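Questions about laundry and clothes folding at Trurkilley

These are the questions that guests of the house ask most often. If yours is missing, please write it on the sheet beside the kitchen door and I will add the answer to this page.

**Where do I bring my dirty clothes?**

To the laundry corner on the ground floor. Please use a basket and do not leave the clothes on the carpet. The baskets belong to the house, so you can take any one which is free. When you have finished, bring it back empty the same day.

**Do I have to sort the colors?**

Yes, please. We wash white and light gray together, black and navy together, and strong colors by themselves. A new garment in a strong color should be washed alone the first two times. Last February one new red towel went in with thirteen white pillowcases, and we still have the pink pillowcases.

**What about turquoise and teal? Is it a light color or a dark one?**

I am asked this more than I expected. It belongs to the strong colors. A teal cloth can look quite pale where the light falls on it and much deeper inside the folds, so people put it once with the whites and once with the blacks. Please do neither of these.
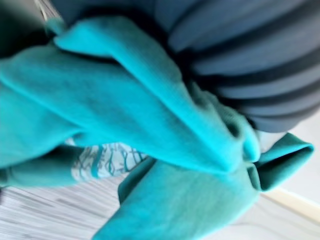
Hilkka Saarinen

**How do I treat soft fabric with a slightly fuzzy surface?**

Turn it inside out before washing, close all zippers and buttons, and use the 30-degree program. Do not fill the drum completely. Such fabric takes small fibers from everything near it, so keep it away from towels. Use the liquid detergent and no softener. Softener makes it nice for one day, and afterwards it does not take up water so well.

**My clothes come out in a ball. How do I find the right side?**

Do not pull from the middle. Look for an edge first. A hem or the end of a sleeve is usually easy to recognize, because it turns outward and you can see a little of the inner side. Take this edge in one hand, let the rest hang down, and follow the seam with the other hand until you come to a corner or a shoulder. Shake once. After that the piece can be laid flat and folded.

**Can I fold on the floor?**

You can, the carpet is vacuumed on Mondays. But most people prefer to stand. The top of the nightstand is wide enough for a T-shirt if you move the basket to the side. For bed sheets, ask somebody to hold the other end.

**Which basket is for what?**

We have only one rule. The basket on the machine is for clothes which still have an owner to find them, and the one on the nightstand is for folded things. Caroline Mfinanga wanted labels, and I have ordered them from Hedwood, but they did not come yet.

**I need to separate black from teal and I have only one basket. What do I do?**

Take one color out first, all of it, and put it in the basket. The second color can wait on a chair. Please do not lay black clothes over light ones, the lint is very visible on both.
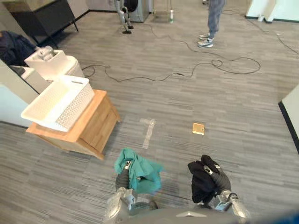
*Teal cloth and black cloth, with the two white baskets at the left.*

**How much detergent should I use?**

The cup has lines on it. The lower line is enough for a normal load. More detergent does not make the clothes cleaner, and the rinse takes longer. The 1000 ml bottle of Fudamum is meant for all guests, so please tell Pendo Were when it is nearly finished.

**What does it cost?**

Washing is included for guests who stay a week or longer. For shorter stays it is 300 per load, paid at the desk together with the room. Drying has no extra price.

**I have found a sock (or a shirt, or something else). Where do I put it?**

Put it in the basket on the machine. Things which nobody has asked for after one month go to the shop of Conceição Vieira, who sells them for the school. If you are missing something from an earlier stay, write to us with the color and the size. "A black shirt" is unfortunately not enough information.

**Can I put things away in the drawers of the nightstand?**

No, sorry. We keep spare pillowcases and the sewing box there. Folded clothes should go to your room the same evening, because the next guest needs the place.

**Whom do I call if the machine stops?**

First look if the door is properly closed. If it is, dial 415 from the telephone in the hall and ask for Stella Masanja. She is there until six in the evening. Please do not pull at the door while there is water inside.

Page last changed 19/07/2022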